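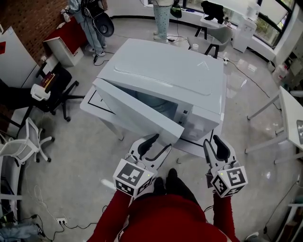 Section 4. Running the Microwave Station on an Open Day

Read Section 3 (Charging and Pairing) first. If you are reading this with visitors already in the hallway, skip to step 4 and good luck.

The microwave station is where a visitor picks up a pair of hand-held grippers and tries to open and close an appliance door, a task they have done without trouble since childhood. It takes longer than they expect. Plan for 10 visitors an hour, and fewer if Jahangir Herath is doing the talking.

Before the doors open

1. Put the microwave on the table inside its black outline. If it has wandered, push it back. Every recording made at the Ledar open day in September had to be thrown out over a microwave that had gone for a stroll.

2. Leave the microwave unplugged for the whole day. Check the outlet yourself. A label saying "unplugged" is a statement of hope.

3. Move all cables to the sides and tape down any that cross the visitor's path. Visitors look at their hands and never at their feet.

4. Switch on both grippers and wait for the indicator lights. Set them down with the jaws facing away from you.

5. Wipe the marker cubes with a dry cloth. Do not use glass cleaner. Bram Segers used glass cleaner.

Note: The printed patterns on the cubes are how the system knows where each gripper is. A thumb over a pattern is enough to lose it. So is a sleeve, a scarf or a very long beard.

With a visitor

6. Fit the headset, then hand over the left gripper, then the right. Doing it in the other order leaves the visitor holding two grippers and no way to scratch their nose.

7. Ask the visitor to stand one step back from the table, squeeze each gripper twice, and hold still until the Resik screen says READY.

8. Let them open the door. Say nothing for the first 30 seconds. They will say plenty.

9. Have them close the door by pushing on its face with a closed gripper. Pinching the edge also works, but it wears out the pads, and pads come in packs of two at a price we would prefer not to print.

10. Press STOP, take back the grippers, then the headset. Thank the visitor. Do not tell them their score unless they ask twice.

CAUTION: Do not let anyone lean on the open door. It was built to hold up a door.

CAUTION: One visitor at the table at a time. Friends and relatives may stand behind the microwave, where they can see everything and give advice.

If tracking drops out

Check for covered markers first, then low batteries, then direct sun on the table. If all three are fine, restart the Lorance hub and count to 11. Counting to 10 has been tried.

Note: The hub holds 2000 clips. When it is full it stops saving and does not mention it. Empty it at lunch.

For packing up and returning the grippers to their case, see Section 5.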